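Gauge swatches and why mine were wrong for years

14 shares
6 comments

My last three knitted blankets came out larger than planned. The worst was supposed to be a crib size and finished closer to a lap throw. I had swatched for all of them. The problem was in how I measured, so I spent most of October testing the procedure and writing down what changed.

The yarn for all tests was Lular worsted, a wool and acrylic blend, on 8 mm needles. That needle is large for the yarn. I like the drape. The stitch pattern was plain waffle, worked over a multiple of three plus one. I also knit one swatch in Tovier cotton for comparison, and I will get to that below.

First finding: swatch size matters more than I assumed. I had been casting on 20 stitches and measuring nearly all of them. The edge stitches are distorted for at least two stitches in from each side, and on a loose fabric I would say three. In a 20 stitch swatch that leaves 14 usable. If the ruler is off by half a stitch over that width, the error carries through the whole blanket. Over a 140 stitch cast-on, half a stitch in 14 becomes five stitches. At my gauge that is well over an inch.

Second finding: washing changes row gauge far more than stitch gauge. The Lular swatch grew lengthwise after a cool machine wash and flat drying, and barely moved in width. The Tovier cotton did the reverse and drew up. I had been measuring straight off the needles, which explains the crib blanket.

Third: weight. A swatch weighs almost nothing and lies flat. A finished blanket gets picked up by one end, folded, dragged and hung over things. Waffle stitch has a lot of slack built into the texture and opens up under its own load. I now clip the washed swatch to a hanger overnight with two clothespins on the lower edge before taking a final row count.

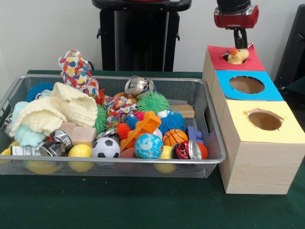
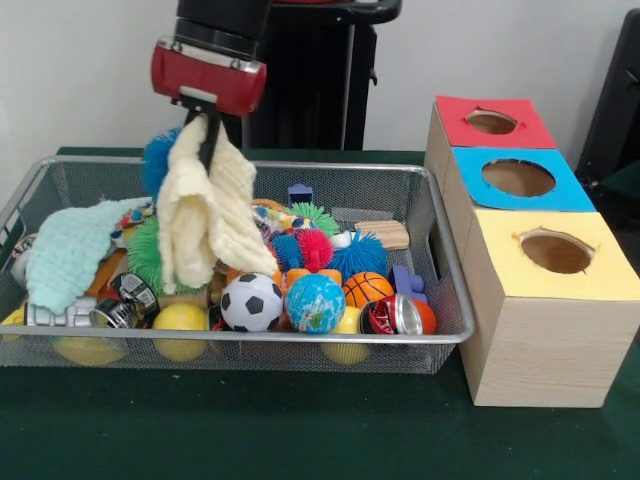
Do I need to swatch in the round if the blanket is worked flat?

Swatch the same way you will knit the piece. Most people purl at a slightly different tension than they knit, and a flat swatch includes both. A swatch in the round has only knit rows in stockinette, so its gauge can differ from the flat fabric even with the same needles.

On yardage. The pattern I was following, Lolla, calls for 600 yards. My finished blanket took 852. Part of that is the larger size, but part is the stitch itself. Waffle uses more yarn per square inch than stockinette, and substituting it without adjusting the yardage is my own fault. Soo-ah Yoo, who has knit Lolla twice, used the stitch as written and had yarn left over both times.

The method I use now is to weigh the washed and dried swatch on a kitchen scale, divide by its area, and multiply by the area of the planned blanket. Convert grams to yards using the ball band. Add a tenth for the border and for seaming or weaving in. A small swatch will give a poor number here too - the scale reads in whole grams, so a light sample has a large rounding error. Mine are now at least eight inches square.

One open item is needle material. I switched from bamboo to metal midway through one blanket and there is a faint line where it happened. I have a second pair of metal needles from Um in the same nominal size and plan to run the same swatch on both.

6 comments
Share this post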